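Grippers again, sorry

Quick one before dinner because if I don't write it down now I'll forget what I changed. Again.

So June has basically been gripper month. Two finger types, two controllers, all of it in sim because the real arm is booked out and I'm way down the list. Genalyn got the good slot. Fair enough, her deadline is real and mine is me being stubborn.

The fingers first. I've got the stock pair, flat pads, and then the Roltis set, which is the same width but with a softer contact model and a bit of a groove down the middle. Intan sent me the meshes ages ago and I sat on them. Should not have sat on them. Took an afternoon to get the collision shapes sensible (the first import had the two fingers overlapping by a hair when closed, so the whole wrist buzzed like a fridge) and after that they just worked.

Controllers: Asar, which is what I've been using all year, joint impedance, fairly stiff. And Marquez, which is Cartesian, and which Intan swears by. I was grumpy about swapping. New config format, everything in radians except the one thing that's in degrees. You can guess how I found out.

Test was dead simple. Pick the thing up, lift, hold for 10 seconds, put it back down near where it came from. 28 tries per combination. Same start poses each time, seed fixed, no fiddling in between. I did fiddle in between once and had to throw the lot out and start over, so that was a morning gone.

Boxes and blocks were boring. Everyone passes on boxes. I've stopped putting them in the table to be honest, they just make the numbers look nice.

Round stuff was more interesting. Stock fingers with Asar would close fine and then squeeze the object out sideways on the lift, not every time, but enough to be annoying. Turning the grip force down helped and then it started dropping things on the hold instead. Roltis fingers were much better there, same force, no retuning. Marquez didn't change much either way with round things, which suprised me, I'd have bet on it.

Then the tapered stuff. This is where I lost most of the week. Anything that gets wider as you go down wants to be grabbed low, but go low and the fingers don't open far enough, and if you go halfway the pads are touching a slope and the whole thing squirts down out of the grip as soon as you lift. So you go for the top. The top is tiny. Be off by 3 mm and you close on air, or you clip the side and knock it over.
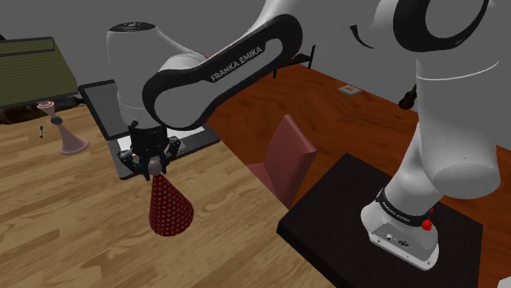
With Asar I was getting a little wobble right at the end of the descent, the last couple of centimetres, and with a target that small the wobble is the whole problem. Marquez comes straight down. Like properly straight. I plotted the fingertip path for both and the Asar one has this lazy curl at the bottom that I have apparently been living with since last year without noticing, because on boxes who cares.

So okay, Intan was right. I've told her. She was not gracious.

Where it landed: Roltis plus Marquez on cones missed 5 out of the 28. Stock plus Asar, I'm not even going to write it down. Stock fingers plus Marquez was closer than I expected, so most of the gain is the controller and the fingers are a bonus on top. Would not have guessed that going in, I spent way more time on the fingers.

Things I haven't sorted:

- friction. I'm using one value for everything and it's too generous. Dropping it next.
- swing. Hold something by the very tip and it's a pendulum if you move the wrist quickly. Slowed the lift down and called it a day, need a proper fix.
- the camera. Wrist view gets blocked by the fingers right when you want it most. Side view is OK. Genalyn runs both and blends them, have asked for her script.
- Sistine, the planner, still throws a warning about the joint limits every launch. Ignoring it. Probably fine?

If I get arm time I'll run the same set on the real one and see how much of this survives. My guess is the controller result holds and the finger result gets worse, sim rubber is always kinder than real rubber.

Will put the configs up once I've taken my rude comments out of them. Dinner's burning, gotta go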